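Trirnex hand-held gripper kit: notes after 289 demonstrations

Last updated: 7 Nov 2018

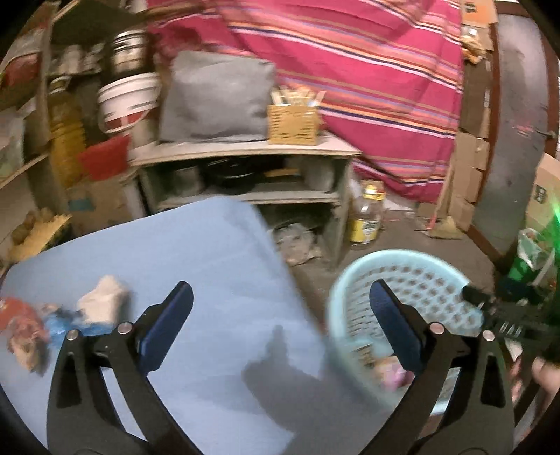 I have been using the Trirnex kit since August, mostly for household pick-and-place recordings, and I now have enough hours on it to say something useful. Short version: the mechanical side is good, the software is adequate, and the documentation needs another pass.

The kit is a two-finger gripper you hold and operate yourself. You do the task by hand, the camera on the tool records it, and the recording is later used to train a policy for an arm fitted with the same fingers. Anyone who has tried to collect the same data by teleoperation knows why this is attractive. Teleoperating a laundry task with my old setup took most of an afternoon to get a dozen usable runs. With the hand-held unit the limit is how fast I can reset the items.

Linkage

The fingers are driven by a plate linkage on screw pivots. I expected play to develop in the joints, and it did, but slowly. At 79 demonstrations I checked the pivots for the first time and found one that had backed out by a quarter turn. I put a drop of medium-strength threadlocker on all of them and have not had to touch them again. The manual does not mention threadlocker. Oksana Hrynyshyn, who answers the support mail, confirmed that it is safe on these screws and said it would go in the next revision.

Spread is generous. The fingers open wide enough for a folded towel and close flat enough to pick up a single sock by the edge. Closing force depends on your own hand, so it varies between operators. Hye-jin Yoon squeezes noticeably harder than I do, and the difference shows up in the width traces. If you plan to mix operators in one training set, normalize for this or at least tag the files.

Pads

The pads are the part I like best. They hold cloth well and release it cleanly. On smooth plastic they are less convincing, and I had slips on the rim of a basket when I tried to drag it instead of lifting from it. Wiping them with isopropyl alcohol at the start of each session helped. Trirnex rates a set of pads for 1,000 grasps. I am past that on the original set and the wear is visible on the leading corners, with no effect on grip that I can measure. A softer pad is listed as an accessory but was out of stock both times I tried to order it.

Camera and tracking

Tracking is visual, so it wants texture in the background. In a cluttered room with shelves, boxes and patterned fabric it is solid. Against a blank wall it drifts, and in the worst case it loses position completely and the run has to be thrown out. Of my 289 demonstrations, 6 were lost this way, all of them in a white hallway. I would not hold that against the product, but the quick-start sheet suggests clearing the area before calibration, and in my experience that advice is wrong.

The shadow of the tool falls over the work area when the light is behind you. It did not break tracking. I don't yet know what it does to the trained policy. So-yul Hong is running a comparison with and without a second lamp and I will post the numbers when she has them.

Software

The recorder is called Ilia. It starts and stops reliably, writes one folder per run, and exports to a format our loader reads without changes. Complaints:

The trim tool works on whole seconds only, so a short grasp often keeps dead time at both ends.
There is no way to rename a batch. I wrote a script for it.
The battery indicator goes from two bars to off. Charge it at two bars.

Compared with the Barta unit

I borrowed a Barta from Soo-ah Yook for two weeks. It is lighter, and my wrist was grateful for that after an hour. Its fingers flex more under load, though, and for anything heavier than a shirt I could see the tips move apart at the end of a lift. The Barta trim tool is much better. If you only handle clothes and small soft toys, I would consider it seriously. For mixed household items I prefer the Trirnex.

I bought mine at full price through Fercombe, the regional distributor. Delivery was on time and the case arrived with one latch cracked, which they replaced. Firmware was one version behind, so update before you calibrate or you will be doing the calibration twice.

6 comments · 79 shares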